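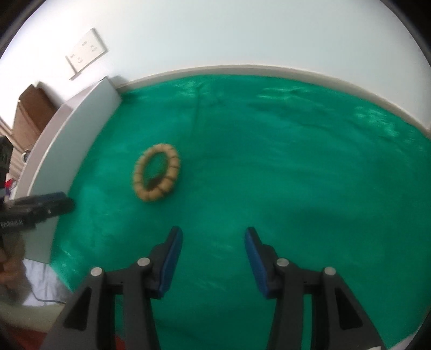
I bought the Osmont open tray in April, after many years of keeping my bracelets and chains in one drawer, where they made a single knot. The shop was Belell, the price 1,460 rupees, and delivery to Masri was 160 more. I have used it long enough now to say what is good in it and what is not. My habit is to put a green cloth on the table before I begin with the jewellery, and I recommend this to everyone, also to people who will never buy the tray. The cloth is full of wrinkles, I don't iron it for this purpose, but a tan ring of rounded pieces like the one lying on it is easy to find again, and on my bare table it would roll to the floor.

About the tray itself. It is a simple thing: an open box made of white board, with low walls and a light brown floor. There is no lid, there are no small rooms inside, there is no mirror. When I opened the parcel I was a little disappointed, I confess, for this price one expects at least a divider. The shop page said "organiser", and to my understanding an organiser must organise something. This one only holds.

But with use I changed my opinion. My old box, a Zerilo with many compartments, cost me 2,834 rupees, and I was always putting the wrong piece in the wrong place. The long necklaces did not fit in any compartment, so I folded them, and when they are folded they become knotted. In the open tray I lay everything loose and I can see it in one look. In the morning, when I have perhaps two minutes before leaving, this is worth more to me than the compartments.

The floor is the best part. It is smooth and its colour is calm. Red beads are very clear on it, and dark metal too. Gold is more difficult. A thin gold chain on light brown is something I have to search for, and with the lamp off I have missed it more than once. If Osmont made the same tray with a dark floor I would choose that one. 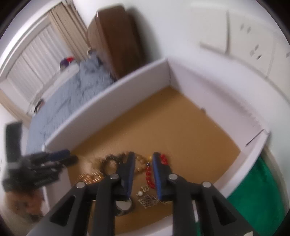
The walls are low and this has two sides. It is comfortable for the hand, you can come in from any direction and take a ring or a small pendant without scratching your knuckles. On the other side, if you carry the tray from one room to another and you are not careful, the heavy pieces slide all together to one end and sometimes a chain goes over the edge. I now carry it with both hands and very flat, like a plate of soup.

In one wall there is a small slot. The instruction paper says nothing about it. I tried to hang earrings there, but they fell. Maybe it belongs to some accessory which is sold separately, I wrote to the shop to ask and I am still waiting for the answer.

Some words about cleaning. I use a dry brush, the soft kind for make-up, and then a cloth that is only a little damp. I don't recommend more water than this. One time I put the tray away when a corner was still wet and afterwards that corner had a light mark. It is not ugly, but I know where it is.

Is it suitable for watches? Yes and no. A watch with a strap can lie there very well, but please not under the bracelets. Metal beads against the glass of a watch make me nervous, so I try to keep mine at the side of the heap. I do not always succeed. For fine pieces, for example a pendant with a pearl or open silver work, I would still use a small soft bag and put the bag in the tray.

There is also a bigger size for 2,044 rupees. I have not tried it. I think it would be too large for my shelf, and I know myself – with a bigger tray I would simply have a bigger heap.

I will keep it and I have given the Zerilo box to my sister, who likes compartments. I give the tray four stars from five. One star is lost for the word "organiser" and for the slot. If you have many small earrings, look for a different product. If you wear mostly bracelets and long strings of beads, it will serve you well, only put a cloth under it.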